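Section 4. Teaching a Task by Remote Control

Before you start, finish the arm calibration in Section 3. If you skipped it because the arm "looked straight," go back. It wasn't.

You will need the leader handles, the foot pedal, the practice board and a chair you can stand to sit in for 90 minutes.

4.1 Preparing the board

1. Set the board on the bare table, well inside the reach of both fingers. It does not have to be square to the edge. Small changes of angle between recordings are welcome, and you will make them whether you mean to or not.

2. Put the toggle switches and sliders in whatever starting position your task sheet gives. Write it down. You will be sure you remember, and you will be wrong by the second recording.

3. Check that each patch wire is seated in the socket your sheet lists. Slack is fine. Slack looped over a switch you plan to flip is a lesson in cable management you can have for free right now.

4. Open the wrist view on the monitor and bring the fingers down until you can see both the tips and the part you mean to touch.

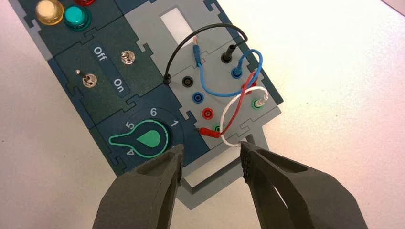
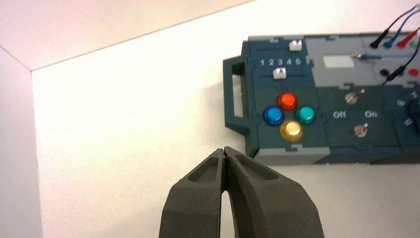

Figure 4-1. Wrist views of the practice board. First view: fingers apart, near the rotary dial and patch wires. Second view: fingertips nearly together, beside the handle end.

4.2 Recording a demonstration

5. Press the pedal once. The tone means recording has begun – so does the sudden urge to scratch your nose. Let go of neither handle.

6. Move at half the speed that feels natural. The Starnley software copies your timing along with your path, including every pause you took to think about lunch.

7. For a push button, close the fingers first and press straight down with the tips. For a toggle, push the lever from the side. Do not pinch it.

8. For the dial, grip the pointer knob, turn, release, and lift clear before you reposition. If you run out of wrist halfway round, open the fingers and take a second grip. Everyone runs out of wrist.

9. Back away from the board and press the pedal again to stop.

CAUTION: Never pull a plug by its wire, with the arm or with your hand. The arm will learn it from you and do it forever.

CAUTION: If the arm stalls against the board, ease the handles back. Pushing harder raises error 641, which locks the joints until you restart the controller.

NOTE: A fumble followed by a clean recovery is worth keeping. A fumble followed by swearing is also worth keeping, as the Climport controller does not record sound.

4.3 Naming and saving

10. Give each recording the task code, then your initials, then the take number. "Good one" is not a task code. Neither is "good one 2."

11. Play the take back with the arm powered off. Delete it if the fingers leave the wrist view for any stretch of the task.

Questions about task codes go to Shanti Dixit, extension 495. Read the sheet before you call. She wrote it, and she can tell.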